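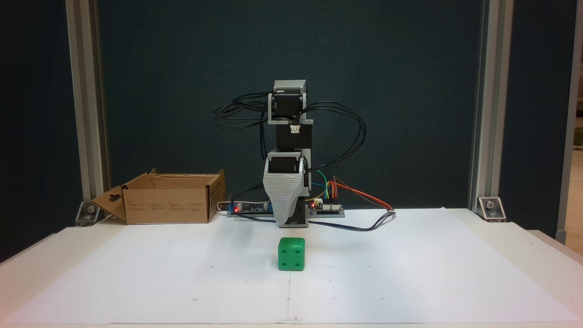
A small desktop arm with two black motors in gray brackets.

Jul 4, 2019
By Wanda Witkowska, Omalora Trails 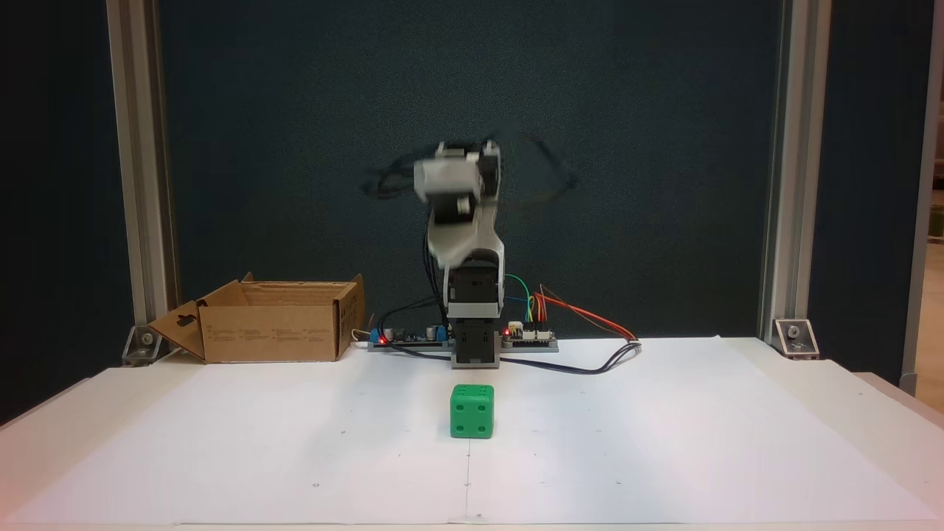
Page last changed: Jul-2019, W.W.

We're so happy to tell you that two new paddling routes on Lake Bivell are open to everyone, with five easy landings and plenty of shady spots to stop for lunch! "Bring the kids, and take your time," says guide Han-gyeol Shin. Canoes can be rented at Vokgate dock from 8 a.m.

Sign up for our newsletter. This site uses cookies. OK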